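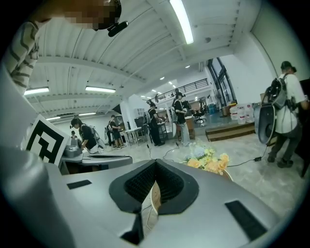

The big hall, with the water jugs under the windows

5 July 2019

I promised in May that I would write about the hall, and then I did not. So now I do it, with a cup of tea beside me and the heater on my feet.

The place is called Ansari by everyone, although the sign on the street still says Stumo. We rent it for our weekend market of second-hand household things. When I first walked in, I thought it was too big for us. The floor is grey concrete, the ceiling is white and corrugated, with long fluorescent lights, and at the back there is an upper level with a black railing. I come from a town where a room like this would be for repairing buses.

After a few months I like it very much. My favourite part is the back wall, where the tall windows are. They have dark frames and they let in a good light, softer than the tubes. If you want to know the real colour of a blanket or a plate, take it there before you buy it. I once bought a "grey" tablecloth at the front table and at home it was green. I still use it.

The water jugs stand on the floor below these windows. Visitors ask me if they are for sale. They are not, they are our drinking water! The tap in the hall gives water with a taste of old coins, so we order from a company called Rultance, and we pay 3 dollars extra each time for delivery. I would like to move the jugs to a shadier place, but each one is heavy and my back is not young. Maybe in spring.

Beside the jugs there is the low wooden platform with the dark top edge. I don't know what it was made for. A small stage, maybe. I use it for sorting, because I don't have to bend so far as to the floor. Glasses go to one end, cloth to the other, and in the middle I put all things which I cannot name in English. Last month it was a tool for taking stones out of cherries. A kind lady told me it is called a "cherry pitter" and then she bought it.

The rent is 900 dollars for the month and we earned 847 at the last market, so you can do this calculation yourself. We will try a Skotulell table next time, where you pay what you want for odd cups and saucers. The name is a silly word from my family and it means more or less "cupboard with everything in it".

If you have clean boxes at home, please bring them. Banana boxes are the best ones, they have handles.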